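A long one about work, sorry in advance. Some of you asked how it's going since the robots came to the bakery warehouse, and my answer keeps getting too big for one reply, so I'm putting it in a thread.

For anyone new: I pack rusks and breadsticks at Umine. Have for years. In September they brought in the Lundus line, 5 arms that take the filled boxes and stack them on pallets. Before that it was us stacking, and my shoulders could tell you all about it.

The stacking is gone and I don't miss it one bit. On a big order we'd build 27 pallets in a shift, all by hand, and then I'd go home and not be able to lift a pot of soup. Now I can lift the soup!

What changed more is the talking. Stacking was a two-person job, so you always had a partner, and mine was Jovita Becerra. I knew her kids' grades, her sister's wedding plans, everything. Now she watches the screens at one end and I check labels at the other, and we wave.

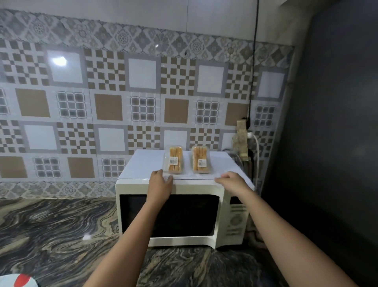
So we've started guarding our breaks like treasure. Jovita and I asked for the same lunch slot and Kolbrún, our shift lead, moved things around to make it happen. She didn't have to do that - bless her.

Cường Quan went the other way. He was the quietest man on the floor, and now he's the one everybody hollers for when an arm stops with a box in the air. He did the training, he carries the little tablet, and he got a raise out of it. I'm so happy for him I could burst.

Not everybody got a raise, though, and I want to say that too. The label checkers are on the same money as before, with the line running faster. Natalia Aguirre brought it up with the office and we're still waiting for an answer.

And I worry some about the new kids. Stacking was where you started, and where somebody older showed you how things went. I don't know where they start now.

Anyway, my break's over and Jovita is waving at me from the far end. Ask me things and I'll answer tonight, after the soup.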